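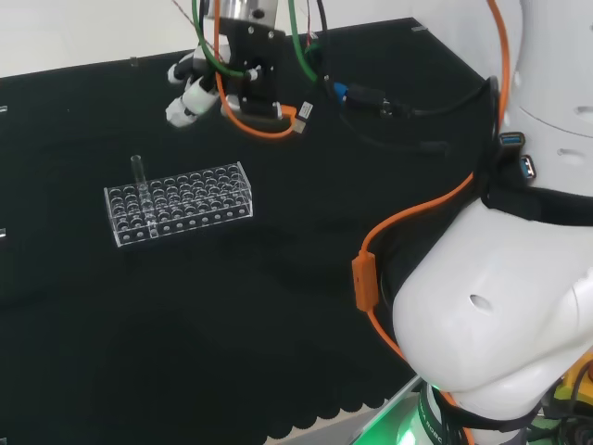 **To:** teaching-labs list
**Subject:** Re: Clear racks or wire racks for the test tubes?
**Date:** Apr 27, 2020

Dear all,

I answer below to the message from our colleague at the Pevero site, which I quote in parts so that it is easier to follow. I am sorry that it became long. We have used the clear acrylic racks at Hilon for several years, and I have a few opinions about them, some of which I am not able to prove.

> We must replace the old wire racks in the teaching lab before the students return. The coating is coming off at the corners and there is rust under it. The supplier offers a clear acrylic rack, item 615 in the Zirnstead list, and it looks very nice, but I am afraid that it will be scratched and yellow after one year. Does anybody on the list have real experience?

We have item 615 in room 204, and also a few older racks of the same type, from a maker whose name I could not find anymore. They are good racks. Scratches you will have, this I cannot deny. They come mostly from the drawer, when the racks are pushed one against the other, and much less from the tubes. After we put a sheet of soft foam between them, the new racks stayed clear for a much longer time. Yellow I did not see yet, but our windows go to the north and the racks live in a closed cabinet. Maybe somebody with a sunny lab can tell more.

What I like most is that the teacher can look at the tubes from the side without lifting them. With a wire rack you also can, in principle, but there is always a wire exactly in front of the place where the liquid ends. For a precipitate that settles slowly this makes a difference. The student lifts the tube to look, and then the experiment begins again from zero.

> How do your students manage the holes? In the catalog photo there is a top plate and a lower plate, and I can imagine that the tube goes through the top one and then misses the lower one.

Yes, it happens in the first lesson. The tube must pass the hole in the top plate and then find the hole in the lower plate which is directly under it. If the student holds the tube by the mouth and lets it hang straight, it goes by itself. If the student pushes it at an angle, it stops on the edge of the lower hole, and then the hand presses harder, and this is how we lose tubes. Our instruction sheet now has one sentence about it: "Hold near the top, lower it straight, stop when you feel resistance." I ask the assistants to show it one time with an empty tube before any liquid is given out.

A transparent rack with transparent tubes is also a little difficult for the eyes. On our white benches the empty holes and the edges of the plates almost disappear, especially for those who wear glasses like me. We tried paper towels under the rack, and they became wet and moved. Now we lay a black cloth on the table. On black you see the rim of each hole and you see at once the tube which somebody forgot. One empty glass tube in a clear rack on a white table is something I have knocked over more than once.

About the cloth I have one warning. It is for dry work, for demonstrations and for practicing the handling. When there is acid or a flame in the lesson, the cloth goes away, and we use instead a dark tray that can be rinsed. Please do not let the cloth hang far over the edge of the table either. Somebody will catch it with a sleeve or with a chair. Ours had a decorative border from its earlier life as a tablecloth, and a small clip at the back of the bench is enough to stop it from sliding.

> Can they go in the dishwasher? And what do you use for disinfection? Our safety office has given us ethanol spray for all surfaces, and they want that we use it on everything.

This is the most important part of my answer, so please read it even if you skip the rest.

Do not use the ethanol spray on acrylic racks. The material does not dissolve and in the first weeks you will see nothing. Then very fine cracks appear around the holes, like in old glaze, and one day the corner breaks when you lift the full rack. We lost 8 racks in this way before we understood the reason. They were all from the bench next to the spray bottle. Acetone is much worse and works immediately, so the racks should not be on the same table when somebody rinses glassware with it.

What we do:

- Take all tubes out first, also the empty ones.
- Wash the rack in lukewarm water with a little mild dish soap.
- Use a soft bottle brush for the holes, and a soft cloth for the plates. No scouring pad.
- Rinse well, and if your water is hard, make the last rinse with distilled water, otherwise you get white spots.
- Let it dry upside down on a towel, away from the radiator.

The dishwasher I would avoid. We tried it with one rack in July, on a short program, and the top plate came out slightly bent. The tubes still went in, but at one end they leaned toward each other like tired people on a bus. The autoclave is of course not possible at all. If you need to sterilize the rack together with the tubes, you should buy polypropylene and accept that you do not see through it.

For disinfection you must ask your safety office which product they permit for acrylic, and I would not like to give a name here. In our case they agreed on soap and water for the normal lessons, after I showed them a broken corner.

> One more question, what about the size of the holes? Our tubes come from different years and they are not all the same.

Measure your tubes at the widest place, and do not trust the label on the box. The old tubes from Nazarenko, which many of us still have, are a little thicker than the newer ones, and they stick in the holes of the 615. You can push them in. You cannot take them out so easily, and with wet gloves it becomes dangerous. We have separated them, and the thick ones went to the wire racks which we kept for this purpose. If your tubes are thinner than the hole, there is no danger, but they will stand a bit crooked, and it disturbs some colleagues more than others.

A tube with a rim is more comfortable in these racks, in my opinion. It cannot fall through if the lower plate is damaged, and the fingers find it better.

> Finally, how many should I order? We have one group at a time.

I can tell only our own number. We keep 28 in use, one for each working place, and in the beginning we had no reserve, which was a mistake. Order a few more than you have places. When one rack is broken, the students begin to share, and when they share, they mix the tubes. If your budget does not permit it, maybe label the racks on the short side with a small piece of tape and write the place number there. The tape should be changed each term, otherwise the glue becomes hard and you are tempted to remove it with alcohol (please see above).

Also a small thing about filling. We ask the students to begin always at the left end of the front row and to continue to the right. It does not matter chemically, naturally. But when I walk through the room I can compare the racks quickly, and the student who was interrupted knows where he or she has stopped. With the clear rack there is no letter or number at the holes, so this order is the only one you have. Some colleagues draw on the top plate with a wax pencil. It can be wiped away with a dry cloth and I have not seen damage from it.

So my advice is to take the acrylic ones for the places where students observe, and keep two or three of your better wire racks for hot tubes. I forgot to write this before: a tube directly from the flame should never go into the acrylic. It leaves a mark in the edge of the hole, and afterwards that hole is narrow forever.

If it helps you, I can send our instruction sheet to the list. It is not in English, but it is short and I can translate it until the end of the week. I would also be glad to hear from anybody who has tried the polycarbonate version, for I have only seen it in the list and the price is higher.

With kind regards,

Teaching laboratory, room 204
Hilon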